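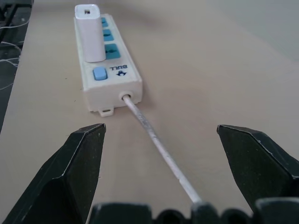

Gudrun Kuhlmann wrote in to say she labels both ends of every cord, plug end and strip end, and that if we only ever do one thing from this page it should be that one. Fair. Masking tape and a pen, done before coffee.

White strip, charger plugged in toward the far end, switch button up near the cord. Cord is a bit scuffed, needs a wipe.

# Desk power, spring tidy

27 March 2022

Quick one — notes on the power strip round at Brunner, going up now so it doesn't sit in my drafts till April. We're going through all the strips and chargers before the desks get moved. Everything comes off the floor, gets looked at, gets wiped, gets a label, goes back or goes in the box by the door. Not glamorous. Took longer then I thought, mostly from crawling under things.

The budget was 80 for the lot, clips and ties included. Spent 49. The rest goes on a longer cord for the window side, where the outlet is behind the radiator and has been annoying everyone since we moved in.

Rules so far, in no order:

- chargers you can't name an owner for go in the box
- anything with a cracked casing is out, no discussion
- heaters and the kettle go straight in the wall
- no strip stays loose on the floor under a chair
- Camine clips on the desk legs, the wide ones. The narrow ones ping off

Liesl Ammann did the labels on the left side of the room. Much neater than mine. Mine say things like "lamp??"
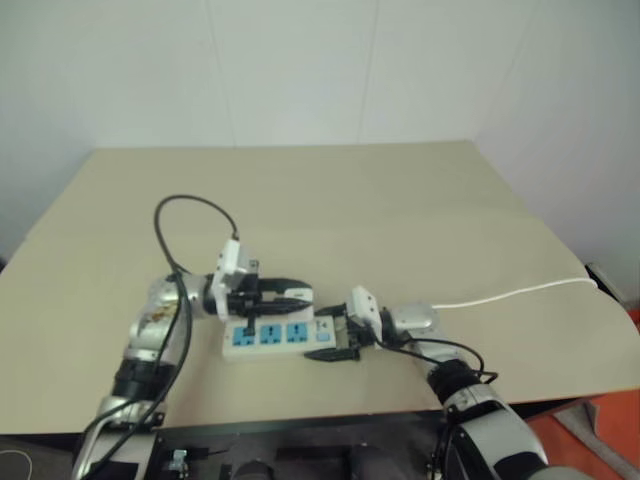
Can a power strip be plugged into another power strip?

Leave that alone, even for an afternoon. One strip, one wall outlet. If the cord won't reach, get a strip with a longer cord.

White strip flat on the tan tabletop, blue sockets along the top, switch toward the right end. Much easier to look over up here than on your knees with a flashlight in your teeth.

What we check when one's on the table —

Ends first. Look where the cord goes into the housing, bend it a little, if it feels soft or you see a split it goes in the bin pile. Then run your fingers down the whole cord. Then the sockets, for dust or brown marks. Then the switch, which should click and not wobble. Dry cloth only, and only with the thing unplugged from the wall. I know that's obvious. Somebody still asked.

Jacobus Dlamini is writing up which strip went to which desk. The sheet is in the Tosix folder, second tab, please don't sort it by color again.

Mounting is next. I had a box of screws from Grurkell, 1,000 in it, so we are fine for screws until roughly forever. What we don't have is the right drill bit. Beat Pfister has one and is bringing it.
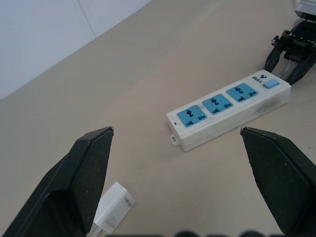 Svenja Berchtold says to screw the strip to the underside of the desk toward the back edge, sockets facing you, or you will never find a free one by feel. She did hers the other way round first and redid it the same evening.

BULL strip again, white charger lying loose on the table next to it. Little mounting tab with the oval hole at the near end — handy for us. Gray-black smudge on the side of the casing, down toward the switch end. Tiny red light on the other end.

For the chargers: they get the same treatment, wipe and a label on the flat side where you can read it. Bulky ones go at the end of the strip so they don't cover the neighbor. If two bulky ones fight over the same spot, one moves desks.

Cable ties — reusable ones, the hook and loop kind. We bought a roll, 280 for the whole office sounded silly at the time but they go fast. Leave some slack by the plug, don't cinch it tight like a parcel. I had to cut two of my own loose already.

Still to do: window side, the printer corner, that drawer of adaptors with no home. More pictures when the desks are back in place. If you took a charger out of the box by the door and it's not yours, put it bakc please.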